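Home | News | Minutes | Garden plots | Contact

Marino Allotment Society
Minutes of the members' meeting, February 2020

Written by Vaida Sepp

Present were 17 members. Two members sent their excuses. The minutes of the October meeting were read and accepted with one correction: the path which needs gravel is the one beside Hasent Lane, not the one at the pond.

1. Water
The old pump has stopped again. Omesis offered to repair it for 400 pounds, with the work done before the planting begins. Members discussed if it is better to buy a new one. It was decided to accept the repair, by vote, with 2 against.

2. Rent of the plots
The rent stays the same this year. Who wants to pay in two parts must write to the secretary before the end of the month.

3. Compost
There was a long talk about cooked food in the compost bins. It brings rats. The rule stays as it was, only raw vegetable waste and leaves. A new sign will be painted and fixed on the gate.

4. Seed exchange
The exchange will be in the hut, as last year. Please write the name and the year on each packet. Beans from the previous exchange were mixed and several members got climbing beans in place of low ones.

5. Other matters
The key of the tool shed is missing. The lock will be changed if it is not found. The next meeting is after the seed exchange and the day will be put on the gate.

Comments

Tester: The key is with me, sorry. I will bring it back tomorrow.

plot by the hedge: Can we put coffee grounds in the compost?

V. Sepp: Yes, coffee grounds are allowed, but without the paper cups please.
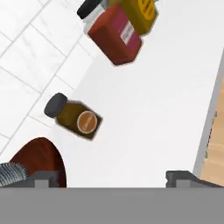
V. Sepp: And tea leaves also, if the bag is taken off first.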